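Progress report to the Mathebula Fund
Shared Kitchen at Nemier House
Prepared by Alby Trevaskis, kitchen coordinator
9 January 2022

Dear friends,

First of all, thank you for your patience with this report, which I meant to send before the holidays and which then sat on my desk under a pile of recipe cards. You asked us to tell you how the kitchen money is being spent and how the room is working day to day, and I'm happy to do both. I'm afraid I do go on when the subject is the kitchen, so please get yourself a cup of coffee.

When we wrote to you in June, the kitchen at Nemier House was still a room people passed through on the way to the garden. The sink worked, the stove mostly worked, and the cupboards held a great many mugs and not much else. Families who came for supper brought their own dishes from home or ate off paper, and we filled a trash bag every evening. Your grant was meant to change that, and I can tell you that it has. We now serve a hot supper on 2 evenings each week, and between opening the new kitchen and the end of December we served 635 meals. I went through the sign-in book twice to be sure of that figure, and my daughter checked my adding after that.

The largest part of the first payment went to the sink side of the room. The old counter had swollen near the faucet and had to come out, and once it was out we found the wall behind it needed attention too. The Brullon people, who did the plumbing, were very good about this and let us pay for the extra pipework in two parts. It did set us back by several weeks. We cooked at my house for a while and carried the pots over in the back of the car, which I would not care to do again with soup.

The next thing was the tableware, and here I want to tell you how we decided, as I know one of your trustees asked. We talked for a long time about white china. It looks lovely, and a few of our older guests would have liked it very much. But we have small children at every table and a hard floor, and the cost of replacing broken pieces would have landed on us every few months. In the end we chose plain colored plates with a soft matte finish from Vendalero, in shades that go nicely together without having to match. The order came to $178 with delivery, a good deal less than we had set aside, and the difference went toward dish towels, a second washing-up bowl and a decent set of serving spoons.
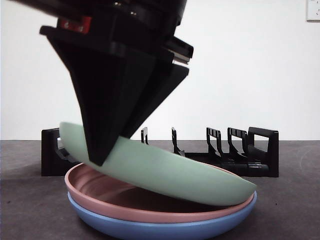

The colors have been more popular than I expected. The children have firm views on who gets pink and who gets blue, and I have had to settle more than one argument about the green. We don't try to sort them by color when they go away. We did at first, and it slowed down the end of the evening terribly, so now the rule is simply that wider plates go at the bottom of the pile and smaller ones on top, and whatever color comes along is fine. The piles are kept low so that a ten-year-old can lift one without help.

Drying was another matter. We had been laying everything out on towels along the counter, and by the end of supper there wasn't a dry towel left in the building. A black dish rack has taken the place of all that. Plates go in the rack after rinsing and stay there while the tables are being wiped down, and then whoever is on the closing shift stacks them and puts them away. It sounds like a very small thing to put in a report, but it has cut the time we spend closing up, and people go home in a better mood. I have also noticed that guests now get up and help without being asked, and some of our best conversations happen with a towel in hand.

Not everything has gone to plan. The second oven is still waiting on a part, and until it comes we can't bake for a full room, so the bread program I described to you in the spring hasn't started. The lower cupboards need new hinges. I also underestimated how much dish soap we would go through, and that line of the budget is already spent. I have moved a little over from the paper goods line, where we are now spending almost nothing, and I hope you'll agree that was a sensible swap.

For the next few months, I'd like to do the following. We will have the oven repaired and start baking, beginning with rolls, which are forgiving. We will put up open shelving beside the sink so the plates can live where they are washed and used. I want to write the washing and stacking routine on a card in large letters and hang it by the rack, in English and Spanish, as we have several new families who would like to take a shift. And if there is anything left over, I would dearly love more small bowls, for the soup evenings.

The receipts are in the folder that came with this letter, in date order, apart from the one for the spoons, which I will send on as soon as I find it. You are all very welcome to come and eat with us any evening we are open. Just let me know beforehand so I can put on extra potatoes.

With warm thanks,
Alby Trevaskis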